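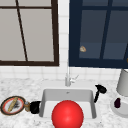
Home Shop Scalp Care Wigs & Toppers Journal Basket

We use cookies to keep your basket working. OK Manage settings

Nondinby Soft Cap Liner

I made this one for myself first, so forgive me if I get a bit carried away! I've worn wigs on and off since my hair went thin in my twenties (and then, on one side, went altogether), and the part I always dreaded was summer. Every liner I bought either slid back toward my neck by lunchtime or left a red line across my forehead that I'd be poking at all evening.

The Nondinby is a plain knitted cap in bamboo viscose with a little stretch in it. The band is wide and flat, and the seam sits on the outside, away from your skin – that was the one thing I wouldn't budge on. My friend Dionysis Kourkoulas cut the first pattern for me and we went through 7 versions before I stopped complaining. He has been very patient.

It fits heads up to 22 inches in the regular. If you're bigger than that, go for the large, even if you think you can squeeze in. I tried squeezing in, and I had a headache by dinner.

Colors: Sand, Cocoa, Black. Sand disappears best under a light lace part on me, but I'm very pale, so hold it up to your scalp in daylight before you cut the tag off.

Comes in a pack of two, so you can wear one while the other dries. Wash by hand in cool water with whatever mild shampoo you use on your wig, then lay it flat on a towel. Please don't put it in the dryer! Mine came out doll-sized.

Can you sleep in it? Yes, I do most nights, especially in July when the air conditioning is on and my head gets cold (it really does get cold, people with hair have no idea). It's also fine on its own under a sun hat.

It won't hold a heavy wig in place if you're running or dancing. For that I'd add the Durán grip band, worn over the top – there's a link in Wigs & Toppers.

Returns are fine if the tag is still on. Cocoa in large is back in stock as of 30/07/2023.

Get my letters: new colors, restocks and the odd ramble. Enter your email Sign up

Contact Shipping Returns © Nondinby Back to top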